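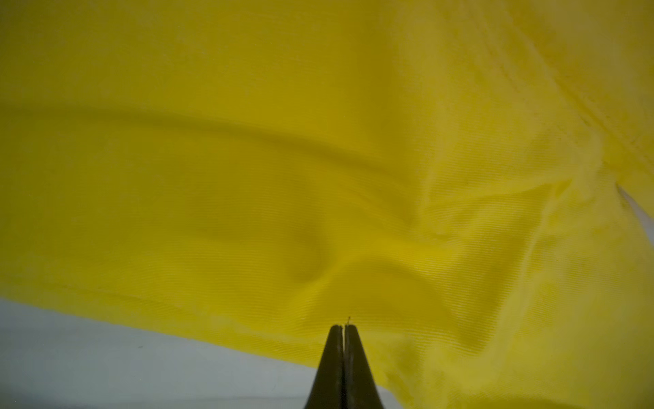
Handout 4: Twill, Seams, and the Folding of Heavy Pants
Garment Care and Construction, evening section, Gritside Adult Workshops
Revised 10/17/23
Reading time: 5 min

Welcome back, everyone. Last time we spent the whole session on knits, and I promised that this week we would get to something with a bit of backbone. So we are on to denim and its cousins, and in particular to colored denim, which I am fonder of than I probably should be. Please bring one pair of heavy pants with you, any color, clean, and with nothing left in the pockets (in February a house key went through our pressing table and I would like to avoid a repeat).

1. What makes it twill

You will remember plain weave from the first handout: over one, under one, all the way across. In a twill, each row of the weave steps over by a thread, and those little steps add up to a diagonal line. Run a fingernail across it and you can feel the ribs. On dark indigo they are easy to miss, but on a light or bright color, say a good lemon yellow, they show up as fine slanting stripes, and they seem to come and go as you tilt the cloth toward the lamp.

That slant has a practical side. Twill drapes a little better than a plain weave of the same weight, and it hides small soil fairly well. It also remembers a crease. If you leave a pair of jeans in a heap overnight you will find ridges in the morning, often fanning out from wherever the cloth was bunched, and they take more than a quick shake to get rid of.

A word on color, as several of you asked. Bright yellow is a hard dye to judge indoors. The same leg can look pale where the light lands on it and almost mustard, even a touch green, down in a fold. Before you decide that a garment has faded unevenly, smooth it flat on something white and look again from the other side of the table. I once spent half an evening treating a "stain" on a pair of Remier work pants, and it was a shadow.

2. Reading the seams

Lay your pants out and find the bulkiest seam you have. Several layers of cloth are folded over one another there, and on most denim you will find topstitching running alongside, small even stitches that hold the layers down. 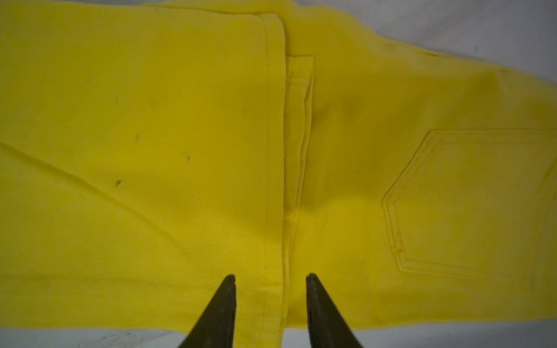 When the thread matches the cloth, as it often does on colored pairs, you may have to bring your nose right down to it. Run your thumb across and count the steps. A flat-felled seam has the raw edges tucked away inside, so it feels like a ribbon laid on top of the fabric, and it will stay thicker than everything around it however hard you press. Don't fight it! Many a shiny streak has been made by somebody leaning on the iron over a seam.

Check the belt loops while you are there. They are little rectangles of folded cloth, stitched down at the ends, and the bottom end is usually the first to give way. A loose loop takes two minutes to mend now and a good deal longer once it has torn a hole in the waistband.

3. Folding, step by step

- Spread the pants face up on a clean table and smooth from the waist toward the hems with flat hands.
- Work the wrinkles outward. Pulling from the hem alone tends to twist the leg.
- Line up the two inseams, then fold one leg over the other.
- Tuck in the point at the seat so that you have a straight edge all the way down.
- Fold in half from the hem, then once more. Stop there - a fourth layer of seam makes a lump that nothing will sit on.

If you use the Filip folding board, take the hems to the second line. If you use the Pillura shelf dividers, fold in thirds so that the stack doesn't lean.

4. To do before next session

Fold your pair, leave it under a book overnight, and unfold it in the morning. Make a quick sketch of where the creases fell and whether they crossed a seam. No artistic skill needed, truly - mine look like maps of a river delta. Then pick one seam and write a few lines about how you think it was put together, in what order, and which row of stitching went in last. We will start with those sketches, and then move on to zippers.

Spare thread is in the drawer by the door in Room 321. Help yourselves, and do put the yellow back when you're done with it.

100 shares | 2 comments

Gritside Adult Workshops, Room 321 | Contact the office | Copyright Gritside | Back to top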